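Mahuika's handheld gets another companion app, and this time it wants your TV too

Mahuika has announced a second companion app for its Gistura handheld, and if you're thinking the first one hasn't been finished yet, you're right.

The new app is called Grornora. It runs on your phone, talks to the handheld over your home network and, according to the announcement, can also put your map and inventory up on a television while you play. The studio says it will arrive in March as a free download, with a paid tier to follow. It hasn't given a price for the paid tier or said what will be in it.

Players have heard a lot of this before. The original app promised cloud saves, party chat and a friends list that worked across platforms. Party chat came and went within one update. The friends list still drops people at random, and the support thread on the subject now runs to 3,202 posts, very few of them from anyone at Mahuika.

Tariq Kakakhel, who heads the app team, told reporters that Grornora was built from scratch and shares no code with the older app. He also said the older app would "continue to be supported for the foreseeable future" - a phrase that anyone who has owned a few consoles will know how to read.

Asked how many games will work with Grornora on day one, Kakakhel named three. One is Drutevville, the town builder that came bundled with the handheld, and it's the only one shown running so far. The other two are unannounced, so we can't tell you whether you'd want to play them, on one screen or on several.

The Drutevville demo lasted almost 2 minutes. A presenter dragged a bridge across a river on the phone and the bridge appeared on the TV after a noticeable wait. The studio put the delay down to the venue's wireless network. Maybe so, but most people's homes have wireless networks as well, and the announcement doesn't mention a wired option.
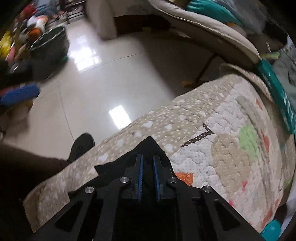 Page last changed: March, 4:15 p.m.

Mahuika says 900 players will be let into a closed test before launch. Sign-ups go through the old app, under the same account menu that logged people out all through last month. Testers have to own the handheld and a fairly recent phone, and they'll be asked not to post footage.

There was no word on whether saves from the first app will carry over. We asked twice and were told that more details would be shared closer to release. We also asked if the TV feature would sit behind the paid tier, and got the same answer.

Gistura owners who want a spot in the test can apply now. The rest can wait for March, and it might be wise to hang on to the old app until somebody outside the studio has tried the new one.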